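Steklow Handheld Collection Project
Progress report to the funder, second reporting period
Prepared by Amna Satti, Flerville site
October 2021

1. Status

Collection at Flerville was stopped for part of this period after a fault in the handheld grippers. It has resumed on one of the two task sets. The Flirkham site uses the older finger mounts and was not affected. Spending is within the approved budget. One deliverable moves to November (see section 5).

2. The fault

The first sign was in the replay checks. Recorded finger width did not return to zero when the fingers were fully closed. The error was small at the start of a session and grew with use, reaching 5 mm in the worst recordings. On replay, the robot arm at Flirkham closed late and dropped the object, or closed early and pushed it off the table.

We first suspected the width calibration and repeated it on every unit. The error came back within a day of use. On inspection, the screw holding the left finger to its carriage had worked loose. The finger could then tilt under load while the encoder, which sits on the carriage, reported no change.

There was also a safety matter. On one unit the screw came out completely during a session and the finger detached under spring force. It landed on the floor. The operator was not hurt. The unit was withdrawn the same hour and the remaining units were held until they had been checked. The incident is entered in the site log and was reported to Marwat, who supplied the finger assemblies.

3. Effect on the data

All 200 sessions from the period were reviewed against the closed-finger reading at start and end.

Accepted without change: 85
Accepted after width correction: 67
Rejected: the remainder

Correction is only applied where the drift is steady across the session. Where it jumps, the true width cannot be recovered and the session is rejected. Rejected sessions are kept in a separate folder and will not be counted toward the target.

4. Corrective work

Marwat has sent longer screws with a locking insert. These are now fitted at Flerville. Operators close the fingers on a gauge block before and after each session, and the software refuses to save if the two readings disagree. A tether has been added to the list of parts for the next revision – it is not fitted yet, and we would like the funder's view on whether it should be required before the second task set restarts.

Desk tasks are the set now running.

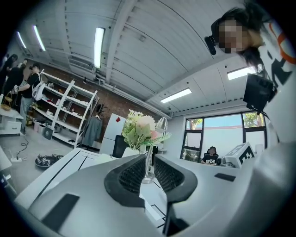
Figure 1. Desk-task work: gripper fingers with black mesh pads over the white desk.

Pad wear was checked at the same time as the screws. No link to the drift was found, and the pad material stays as specified.

5. Schedule and open items

The first full data release moves to November. Replacement sessions for the rejected ones are being recorded within existing staff hours, so no extra funds are requested.

Open:
Written cause analysis from Marwat – requested, not received.
Decision on the tether.
Screw check at Flirkham, as a precaution before its mounts are upgraded.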